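Uriel Bravo would like the word "restored" taken off the sign

The notice outside the Bosmont says the cinema was built in 1938 and "fully restored to its former glory". Uriel Bravo, who worked there as a projectionist and then as its manager, reads it out to me twice, the second time more slowly.

"Which glory?" he says. "I'd like them to name the year."

We are sitting in the café that has replaced the left half of the foyer. It is four in the afternoon and there is a queue for cake. Bravo has brought a folder of old programmes and a list of questions he sent to the owners in June. They wrote back thanking him for his passion.

I had come expecting to disagree with him. The Bosmont was shut for years, the roof let in rain, and the people of Munton have a picture house again. A man who complains about that had better have something to say. He does, though I am not sure all of it holds up.

His first complaint is the screen. The old auditorium had one; the building now has 3. "They've cut it up like a pie," he says. "You can't restore a room by putting walls through it. Call it a conversion. People like conversions, they live in them. I don't mind what was done half as much as I mind what they're calling it."

I put it to him that a single big room would have closed again within the year. He shrugs. "Maybe it would. Show me the sums. I asked for the sums. They sent me a leaflet with a drawing of the front doors on it."

The leaflet is in the folder. It does not contain any sums.

Then there is the plaster. The architects, Eyvindsson, say the ceiling mouldings in the largest screen were remade "from original evidence". Bravo says the evidence was a photograph of a different cinema, the Stomska, which stood by the bus station until it was pulled down. He knows the picture because he lent it to them.

"It had the same owner, so they decided it must have had the same ceiling. Ours had plain bands. I looked up at it every night while the adverts were on. I painted one of them."

Could he be misremembering? He thinks about this for longer than I expected. "I could be, yes. I was wrong about the carpet. I swore it was green, and then they lifted the old boards and there was a scrap of it, brown as gravy. So write that down as well."

I asked Eyvindsson about the ceiling. A reply came the next morning, saying that the design drew on "a family of sources" and that visitors had responded warmly. I asked which sources. I have had nothing since, and I would not say that proves Bravo right, but it hardly helps the other side.

He is less convincing on the subject of prices. A ticket in the smallest screen costs 14 pounds, and he talks as if it were a crime peculiar to Munton. It costs much the same everywhere else I have looked. When I tell him so, he says everywhere else has legroom. He has a point about the legroom. I sat through a film there the evening before we met and my knees have not forgotten it.

What does he make of the thing everybody likes, the lights along the front of the building? He makes a face. The original canopy went decades ago, and the present one was designed from scratch. It glows a deep amber and can be seen from the ring road.

"It's cheerful," he says. "I'll give them cheerful. My granddaughter loves it. But the notice says the canopy has been 'brought back', and you can't bring back what you've never seen. There's no drawing of it. There isn't one photo of it lit. I've looked for 7 years."

I wonder aloud whether any of this matters to someone who has come out to see a film and have a drink. He doesn't take offence. He says he used to think the same about the people who wrote to him when he was manager, telling him the curtain was closing too fast.

"They were right, by the way. The motor was wrong. I told them all it was meant to be like that, because I had a nice letter from the firm saying so." He shuts the folder. "That's how I know what a nice letter is worth."

He has been asked to give a talk at the Bosmont in the autumn, on the history of the building. They want him to call it A Palace Reborn. He has agreed to the talk and is still arguing about the title. His own suggestion is The Bosmont: What We Know, and so far they have told him it lacks sparkle.

On the way out he stops at the notice again, gets out a pencil, looks at it, and puts it back in his coat. 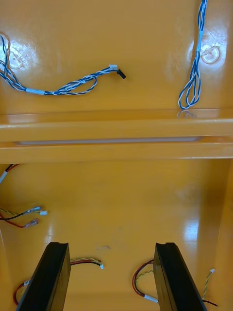
Yellow-orange, glossy, and wired in blue and white.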